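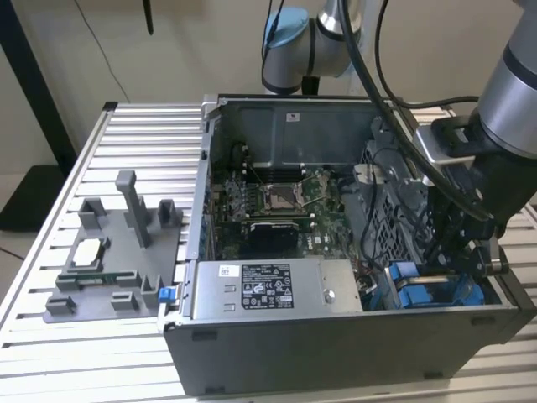
Section 4. Getting your release ready in Teltari

Read this before you upload. Covers singles, EPs, full albums. For videos go to section 6.

Before you start

Have the final masters, cover art, and full credits in one folder. Legal names for every writer, not stage names. Labels on a Wultmont plan need their label code too.

4.1 Create the release

1. Sign in, open Catalog, click New Release.
2. Pick the type. Can't be changed once you submit.
3. Type the title exactly as it should show in stores. No "feat." in the title field, guests go in 4.2.
4. Set the release date. Minimum 18 days out. Less than that and the playlist pitch form stays gray.

Note: dates are picked up in your account time zone. Check it under Profile first.

4.2 Add guests and credits

1. Click Add Artist on the track row, not on the release row.
2. Choose Featured, Primary or Remixer.
3. Search the name. If two profiles come up, open both and look at the past releases.
4. Add writers and producers. Splits have to total 100 or Save won't work.

Caution: a wrong profile match sends the song to somebody else's page. Fixing it after release is slow. Dong-hyun Wang on the support desk handles these, put "profile match" in the subject line.

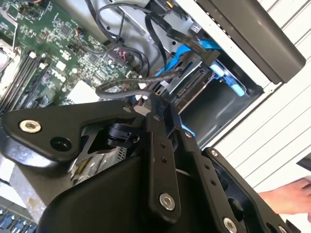

4.3 Upload audio

1. WAV or FLAC only. No MP3s, even good ones.
2. Drag files in track order. You can reorder later but the ISRC stays with the file.
3. Wait for the green check on every track before you leave teh page.
4. Mark explicit tracks one by one. Marking the album doesn't mark the songs.

Clean version? Seperate release, same steps, own barcode.

Limit is 300 MB per track, 400 tracks per account on the Nam tier. Ristska tier, no track limit.

4.4 Write the press blurb

Goes to blogs and radio with the pre-save link. Up to 115 words.

1. Lead with the single, then the album title.
2. Name the guests. Same spelling as 4.2.
3. One quote from the artist, max. Get it approved first.
4. Save as draft, send to your reviewer. Label accounts: Ga-eun Cho signs off on all blurbs.

Caution: blurbs go out on submit. No recall button.

4.5 Submit

1. Click Review. Red fields need fixing, yellow ones are optional.
2. Play the first few seconds of each track in the preview player.
3. Click Submit. Status changes to In Check.

If status goes to Returned, open the message tab, fix what's listed, and submit again. Your date holds unless the message says otherwise.

Last updated May 20, 2026. Screens from the old February version have the Catalog tab on the left, steps are the same.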